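How many demonstrations before a two-arm policy stops fumbling small bottles?

Asked in: Robot learning > Data gathering
Posted Wednesday, September 3, 2025
Tags: two-arm, teleoperation, imitation learning, table-top, data quality

I'm looking after the recording side of a two-arm table-top project and would like a second opinion before we spend another month on it. We call the rig Stivby. Two arms face each other across a wooden table, each with an ordinary two-finger gripper, and an operator drives both of them by hand with a pair of leader arms. The task is tidying art supplies. Paint bottles go into a shallow tray and brushes go into a cup. The order doesn't matter and either arm may do any of it.

So far we have 1,341 episodes. They were recorded by 4 operators, starting in April. We train an action-chunking policy on joint positions plus the camera views. Nothing unusual in the model, it's close to the stock version with a longer chunk.

What works: large bottles standing in the open. The policy picks them up nearly every time and puts them down upright in the tray.

What doesn't work:

1. Small bottles that stand close to another bottle. The gripper comes down between the two, closes on neither or pushes both, then goes back up and tries the same thing again. It will do this until we stop it.

2. Brushes lying flat on the table. The gripper stops a little too high and closes on air. When it does get one it's usually by the wrong end.

3. Both arms going for the same item. Operators almost never do this, the policy does it several times a session.

A typical layout, with the tray partly filled and brushes still out on the table:

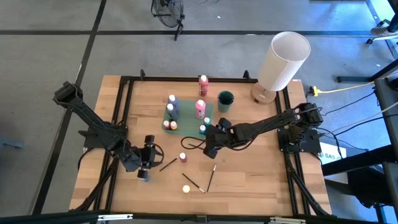

What I've tried already

Longer training. No difference after the first third.

Dropping the slowest episodes. This made the motion quicker but the small bottles got worse, which surprised me.

Adding a wrist view to each arm. This helped with the brushes a bit. I didn't see any change on the bottles.

Changing the chunk length. Shorter chunks made the arms twitchy, longer ones made them blind to a bottle that had been knocked.

My manager's view is that we need twice as much data and that we should simply carry on. I'm not against it, but at our pace that takes us well into winter, and I'd like to know whether the number of episodes is really the problem. We do reset the table between episodes. The operator does it, by hand, and there's no written rule about where things go. Episodes where something is dropped are deleted.

Is there a rule of thumb for how many examples this sort of task wants? And is there something I should be recording that I'm not?

Corrado Zanetti

3 answers

Answer 1 (accepted)

I wouldn't record another thousand yet. From what you've written I think you have enough episodes and not enough variety in them, and two lines in your question make me say so: "the operator does it, by hand, and there's no written rule", and "episodes where something is dropped are deleted".

Take the resets first. People who reset a table many times a day drift into habits. The tray goes back to the same place, the big bottles are put down first, and the awkward ones end up wherever the hand finds room. You can check this in an afternoon. Take the first image of every episode, average a few hundred of them together and look at the result. If you can still make out individual bottles in the average, your layouts are repeating. We did this at Sanna on a kitchen task and could read the label on a jar.

What we changed:

Layouts come off a printed sheet. A short script picks positions and writes them out on a grid, and the operator copies the sheet before starting. It's dull and it adds time to each reset. Do it anyway.

The hard cases get their own quota. You know what fails: small bottles side by side, flat brushes, items halfway between the arms. Make a set of sheets with only those in them. I'd want at least a third of new episodes to come from that set until the failures go down.

The starting state varies as well. If every episode begins with an empty tray and the arms at home, the policy sees a nearly full tray only at the end of long episodes, when the operator is tired and hurrying. Start some with most of the bottles already in. Start some with a gripper already hovering over the tray.

Now the deleted episodes. Your first failure, where the gripper goes down between two bottles over and over, looks to me like a policy that has never seen anybody recover. You removed all the examples where a bottle was missed or tipped, so it has nothing to copy once it's in that position. Keep them, as long as the operator put the thing right and finished. Throw out only those where the operator gave up, or where the recording itself is broken (missing frames, a camera that stopped).

You can also record corrections on purpose. Run the trained policy, let it get stuck, have the operator take over at that point and finish the job. Save from a second or two before the takeover. We recorded 114 of those and they did more for us than the whole previous round of plain demonstrations. You need a clean way to hand control over without the arms jumping, so have the leader arms match the follower pose before you switch. Keep a foot on the stop pedal while you're testing that part.

For both arms reaching for the same item: you say either arm may do anything. Your operators each have their own idea of which arm takes what, and the policy has learned a blend. Write down a rule. Ours was that the nearer arm takes it, and if it's too close to call, the left arm takes it. You may have to leave out older episodes that break the rule. Compare a run with and without them before you decide, I've seen it go either way.

On the slow episodes you dropped, I'd guess those were the ones with the small bottles in them. Sorting by speed took out your careful grasps. If you want to filter for speed, compare like with like, within the same kind of item.

I can't give you a number for how many. It depends on the layouts. Plot success on a fixed test set of layouts against a quarter, half and all of the data you have. If the line is still climbing at the right-hand end, your manager has a point. If it's flat, more of the same won't move it.

Annunziata Serra

Comments on this answer

Corrado Zanetti: Thank you. I did the averaged image over the morning sessions and the tray is as sharp as in a single photo. Two of the large bottles are readable too. So that's that question answered. The handover on our leader arms isn't smooth at the moment, they snap to position. Do you ramp it?

Annunziata Serra: Yes, over two seconds, and the operator keeps their hands off until a beep. If your leader arms have no motors, show the difference for each joint on a screen and only allow the switch when they're all green.

Corrado Zanetti: They do have motors. I'll try the ramp.

Answer 2

Agree with most of the above but check the hardware before you change how you collect. "Stops a little too high and closes on air" was a calibration fault for us. One arm had slipped on its mount by a few millimetres halfway through collection and the old and new episodes disagreed about where the table was. The policy split the difference.

Simple test: drive each gripper down to touch the table at five marked points, write down the joint readings, do it again next week and compare. We do it at the start of each day now and the readings go into the episode file. If they've moved, you at least know which episodes belong together.

Also look at the cables by the grippers. If one hangs in a loop it can catch a brush or hide it from the overhead camera. Strap it back along the link, but leave slack for the wrist to turn through its full range, or you'll pull a connector out. Do this before the new round, and don't change it halfway through.

And lock the exposure and white balance on all the cameras. A lamp with a white shade near the work area can throw off auto exposure each time an arm passes in front of it. Either leave it in every episode or move it about on purpose.

user plorkarham_bench

Comments on this answer

Corrado Zanetti: Five-point test done on both arms. Left is fine. Right is out by more than I'd like at the two far points. I don't have earlier readings to compare with, so I can't say when it happened.

plorkarham_bench: You might get it from the data. Find the lowest gripper height in each episode where a brush was picked up and plot it by date. If there's a step you'll see it.

Answer 3

just get more data. we were stuck on a similar thing at Dresisis and it went away when we doubled it. think we used a bigger batch size as well so could have been that

Comments on this answer

Annunziata Serra: Did the layouts change between the first half and the second?

(no reply)

Update from the person who asked

I've put this here so the thread has an end to it. We stopped plain collection for two weeks. We made 37 layout sheets, a good share of them with small bottles standing next to each other and brushes lying across one another. Operators follow the nearer-arm rule. Dropped items stay in if they're picked up again.

The height plot did show a step for the right arm. Episodes from after it are now corrected with a fixed offset, and the mount has been tightened and marked with a paint pen so that we can see if it moves.

Brushes are much better. Small bottles are better when there's a finger's width between them and still poor when they touch. The two arms rarely go for the same thing now. The repeated up-and-down over a pair of bottles still happens, but it tends to shift sideways after the second try and often gets one of them. I haven't started recording takeovers yet, the ramp needs more testing first.

I've accepted the first answer but the second one found the fault in the arm, so read both.

Corrado Zanetti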